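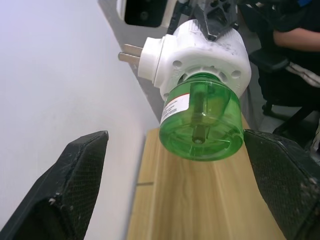 Home Vacancies Take part Contact

Category: Calls for participants
2 min read

Fusar is looking for people who will use plug-in mosquito repellents at home this August and write to us about it. We are a small office for household product testing, and the study is led by Glenys Dunmore.

What we ask from you

You plug in the device in the room where you sleep, for 40 nights. Each evening you note the hour, if the window was open, and how much liquid you think is left in the refill. It takes about 4 minutes. We are also interested in the ordinary troubles: the socket is behind the bed, the plug sits badly against a rough wall, the bottle is difficult to unscrew.

Please do not change your habits for us. If you forget one evening — write that you forgot.
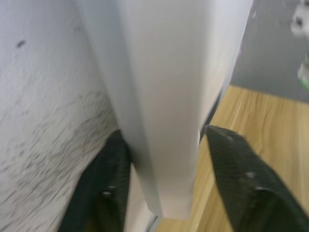
Long white piece beside a rough-textured white surface.

Who can apply

Adults who live in a flat or house with mosquitoes in summer. You need one free socket in the bedroom. Homes with a baby, a fish tank or a person with asthma can not take part in this study.

What you receive

The device and the refills are sent by post, and you may keep them. After the last diary page arrives we pay your fee by bank transfer.

How to apply

Send a short letter to Birger Vik at Fusar, with reference 3041. Tell us which kind of home you have and what you use now against mosquitoes — also if it is nothing. Questions about payment go to Cengiz Bilgin.

Tags: home, summer, paid study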